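Old tower, quick strip-down and clean

Got a Kidwood midi tower from October's office clear-out, does the job still, just loud and full of fluff. Case black, lay it on its side, side panel off, done in 40 minutes if you don't stop for coffee.

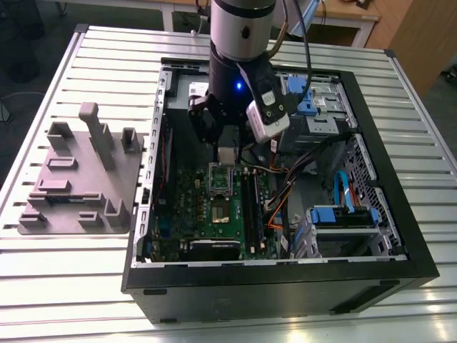

What you need

Phillips screwdriver, medium. Can of air. Soft brush (old paintbrush is fine). Isopropyl, lint free cloth, thermal paste. A cup for the screws. Masking tape and a pen.

Before you touch anything

Shut down, switch off at the back, pull the power cord. Hold the power button in for a few seconds. Touch bare metal on the case. Keep touching it now and then, carpet people especially.

Step 1. Tape and label
Every connector you're going to pull gets a bit of tape with a number. Takes two minutes. I skipped it once and spent an evening on the front panel pins, never again.

Step 2. Cables
Orange, black and yellow bundle is power. Squeeze the clip on the big plug, wiggle, pull straight. Don't yank by the wires. SATA cables next, the light blue one goes to the drive cage. Some SATA plugs have a little metal tongue, press it or you'll snap the socket off the drive.

Step 3. Cards and memory
Graphics card: undo the bracket screw, push the catch at the end of the slot, lift level. Memory: open the clips and it pops up. Write down which slot, some boards are fussy.

Step 4. Drives
Blue clips on the hard drive cage, blue latch on the optical bay. Try those before you go hunting for screws. Mine were stiff. Slide the drives out slow and put them somewhere they wont get knocked.

Step 5. The socket
If the processor is out, keep everything away from the socket. No brush, no cloth, no fingers. Bent contacts in there and the board is probably finished. Cover it if you have the plastic cap, otherwise just work round it.

Step 6. Dust
Short bursts, can upright. Hold fan blades still with a finger. Do the perforated grille from the inside out, then brush it. Power supply: blow through the vents only, do NOT open it.

Step 7. Back together
Reverse order. Old paste off the processor and cooler with isopropyl, let it dry, small blob of new. I use Celwood paste, any will do. Memory clicks, card clicks, then the cables by number.

Wont start?
Reseat the memory first. Then check the small square power plug near the processor, teh one everybody forgets.

Mounir Naciri, December 2020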